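Minutes, Clirkolar cell upkeep meeting
Jun 24, 2022

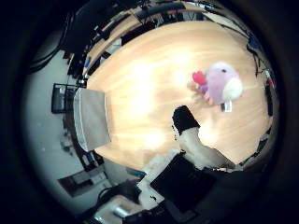 1. Minutes of the last meeting were accepted with one change. The spare finger pads are on order from Ernby and have not arrived yet.

2. Fingertip pads. Soo-ah Cha reported that the current pad has done 555 grasps. Soft items still hold well. Smooth plastic items slipped 5 times in the last set of 40. Agreed to swap the pad before the next set and to wipe it with a dry cloth at the start of each shift. No solvent on the pads.

3. Wrist camera. The picture washes out in the middle of the table when the overhead lights are on full. Rizvi asked if exposure could be fixed by hand in place of auto. Soo-ah will try two settings and save both to the Plikenix folder. The lens mount screws were checked and one was a quarter turn loose. It has been tightened.

4. Table height. The stored value was 71 cm and the tape gave the same. No change. Touch-off to be repeated after the pad swap, as the new pads are slightly thicker.

5. Cables. The wrist cable rubs at the second clip when the arm reaches low. Move the clip back and leave more slack. Rizvi to do this with the power off and the arm parked.

6. Log sheet. Entries for pad changes have been going in the comments column. Use the parts column from now on.

Actions
Soo-ah: pad swap, touch-off, camera settings
Rizvi: wrist cable clip, chase Ernby on the order

Next meeting after the pad swap is done.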